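Report submitted 2022-06-16
Author: Sharada Poojary
Supervisor: Llinos Rees

# Pale on pale: how easily do people find the edge of a table?

## 1. Introduction

When I came to Boltcombe to study interior design, I rented a room which was painted completely white. The desk was white and the window sill was also white. In the first week I put a cup down on the sill and missed the edge of it. My eyesight is good, and so I began to wonder how such a room feels to a person whose eyesight is less good than mine.

This report is about contrast between surfaces which stand next to each other in a room. It does not deal with floors and stairs, which have been studied very much, and for which there are already rules in many countries. I chose tables, shelves and worktops. A mistake at a table is usually less dangerous than a mistake on the stairs, but it happens more often, and people feel ashamed of it.

My main question was the following: how large must the difference in lightness be between a tabletop and the wall behind it, before an older person can show the edge without hesitation? My second question was whether the finish of the surface (matt, satin or gloss) changes the answer.

## 2. Background

Designers describe the lightness of a surface with the light reflectance value, which is usually shortened to LRV. Black has a value near zero and a perfect white has a value near one hundred. Two surfaces can have different colours, for example a red and a green, and still have almost the same LRV. For a person who sees colours weakly these two surfaces will look nearly the same. For this reason I worked with greys only in the first part of the project.

With age the lens of the eye becomes more yellow and lets less light pass. The pupil also opens less in a dark room. Both changes make small differences in lightness harder to see, even when the person wears correct glasses and can read small letters at the optician. Letters on a chart are black on white, and a real room seldom offers so strong a contrast.

There is also a question of fashion. I looked through the furniture catalogues in our library, and the pale room with pale furniture is shown in them again and again. It photographs well and looks clean. The same taste has come into clinics, offices, school laboratories and care homes, where it was chosen partly because dirt can be seen quickly on it.
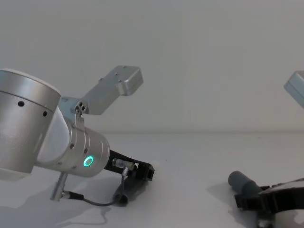 The edge at the back of a table is harder to find than the edge at the front. At the front there is usually a shadow under the tabletop, and the floor is often darker, so the eye gets two signs instead of one. At the back there may be neither of them. With a white tabletop before a plain pale grey-white wall, as in the photograph, the line where one ends and the other begins is only faint, and nothing is fixed or printed on the wall to help the eye. I used this combination as the starting point for my own samples, and I call it "pale on pale" in the rest of the report.

## 3. Method

### 3.1 Place and participants

The tests were done in the reading room of Nanholm, a day centre for older people in Boltcombe. The manager let me use the room on mornings when there was no other activity. In total 35 people took part. All of them were 55 or older, and all of them could sit at a table without help. I asked them to wear the glasses which they would wear at home for eating a meal. I did not ask for medical information. This was the advice of my supervisor, and it made the permission form much shorter.

### 3.2 Samples

I prepared 10 pairs of boards. In each pair one board lay flat on a table as the "tabletop" and the other stood upright behind it as the "wall". The wall board was always the same pale grey. The flat board changed from pair to pair, from nearly the same lightness as the wall to a dark grey. The boards were painted with Plustell interior paint, two coats, with a roller. I chose this paint because the shop could mix it in matt, satin and gloss from the same colour card.

The first set of boards was not usable. I had cut the flat boards with a saw which left a rough edge, and the edge caught the light and made a thin bright line. I sanded all of them and painted them again, and this took almost one week.

### 3.3 Lighting

Daylight changes too much for a comparison, so I closed the blinds and used the ceiling lights of the room. With a borrowed light meter I measured 382 lux in the middle of the table. I repeated the measurement at the start of every session and did not begin until it was steady. The lamps needed some time to reach full brightness, especially on cold mornings in December.

### 3.4 Procedure

The participant sat in front of the table with both hands in the lap. A screen of grey cloth was lifted, and the participant put one finger on the place where the flat board met the upright board. I wrote down whether the movement was direct, or whether the person stopped, moved the head, or felt along the surface with the hand. The pairs were shown in mixed order. Between two pairs there was a short rest, and most people used it for talking.

## 4. Results

### 4.1 Lightness

The result for the darkest boards was clear. Every participant found the edge with a direct movement. With the middle greys most people were still direct, but some of them leaned to the side before they moved the hand. With the three palest boards the hesitation became common. Several people put the finger on the wall board above the edge and were sure that they touched the table.

I had expected a slow change from easy to difficult. In the results there was a rather sudden step between the fourth and the fifth board, counted from the palest. I cannot say from my data if this step belongs to the eye or to my choice of greys, because the distance between these two boards was slightly larger than between the others. I noticed this only when I measured the dry paint.

### 4.2 Finish

Gloss gave mixed results. On the dark boards it made no difference which I could see. On the pale boards the ceiling light was reflected near the back of the flat board, and some participants took the end of the reflection for the edge of the board. With matt paint this mistake did not happen. Satin was between the two, and closer to matt.

### 4.3 Comments of the participants

I wrote down comments when the participants agreed. One woman told me that she keeps a dark tea towel on her worktop, and that her daughter always folds it and puts it away in the drawer. A retired decorator said that he had painted hundreds of white window sills and that he would do them in another colour now. Two people said they prefer white kitchens in spite of everything, and they asked me not to write that old people want brown furniture. I think this is a fair request.

## 5. Test of a simple change

In the last part I tried a cheap solution. A strip of dark grey tape was put along the back edge of the palest flat board. I tried three widths. The narrowest strip helped a little, but one participant thought it was a gap and did not want to put a cup near it. The middle width gave direct movements from nearly everyone. The widest strip was not better than the middle one, and people found it ugly.

The furniture workshop Prothero, which is next to our college, kindly made one shelf for me with a darker wooden edge in place of the tape. It was shown at Nanholm for two weeks and is now used there for newspapers. I did not do a formal test with it.

## 6. Limitations

- The greys were not spaced equally, as explained in 4.1.
- I knew which board was shown, and it was also me who judged the movements. A second observer would be better.
- All the tests were made in one light. In a living room in the evening there is often much less.
- Colour was not included. I had planned a second part with blue and yellow boards, but after the repainting there was no time for it.

## 7. Further work

Llinos Rees has suggested to repeat the test with objects on the table, as a table in use is seldom bare. A plate and a glass cover parts of the edge, but they also show where the surface is. I would like to try this with the same boards, which are stored in the cupboard beside the model room and may be borrowed by other students. Please keep the matt boards wrapped in paper, as they take marks from fingers very easily.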